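How to work out what your heating oil really costs per litre

Quotes for heating oil are hard to compare when each supplier adds things up differently. The steps below use an order placed in Clistau on 5th August.

1. Write down the basic price
Ask for the price per litre before VAT and the smallest order the supplier will take. Prices can change during the day, so collect all your quotes in one morning.
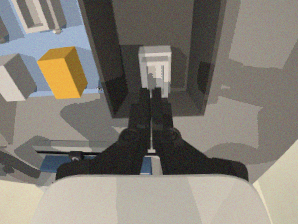
Gripper fingers and a small white box

2. Add the delivery charge
Some firms include delivery and some don't. Drosbridge adds a flat charge to orders under 400 litres, so a slightly larger order can work out cheaper overall. Check the size of your tank before you round up.
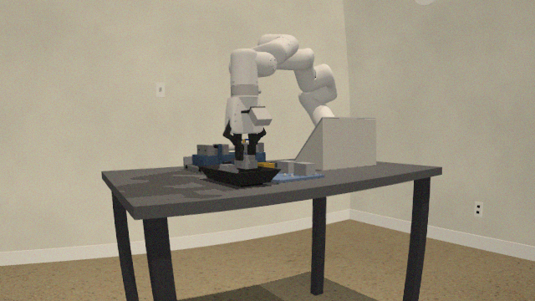
3. Add VAT and divide
Add VAT to the oil and delivery together, then divide the total by the number of litres. Encarnación Llorente, who ordered 428 litres, had quotes from Drosbridge and Moya that were 2p a litre apart. With delivery included, the gap was under a penny.

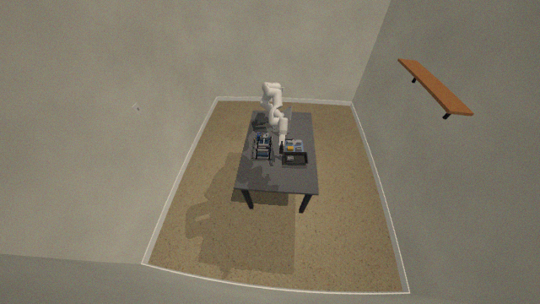
Table and robot arm, seen from above

4. Check how long the quote lasts
Many quotes are only good until the end of the day. Ask whether the price is fixed when you order or when the tanker arrives. Get the answer by email if you can.

5. Ask about group orders
The Fallside group places 6 orders a year, the largest in June. Anqi Xia collects the names and sends one total to each supplier. You still pay your own bill, and the driver still comes to your own tank, so make sure the gate is unlocked and the hose can reach.

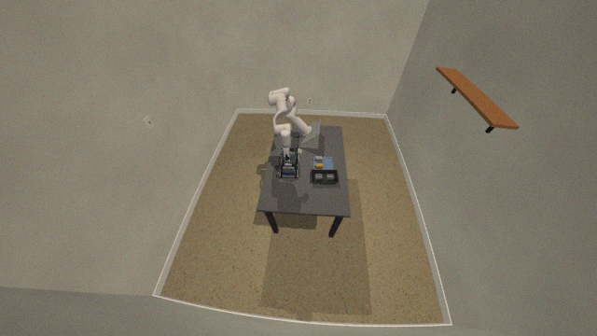
Members who miss the closing date have to wait for the next order or buy alone at the daily price. Keep your delivery ticket and compare the litres on it with the invoice before you pay.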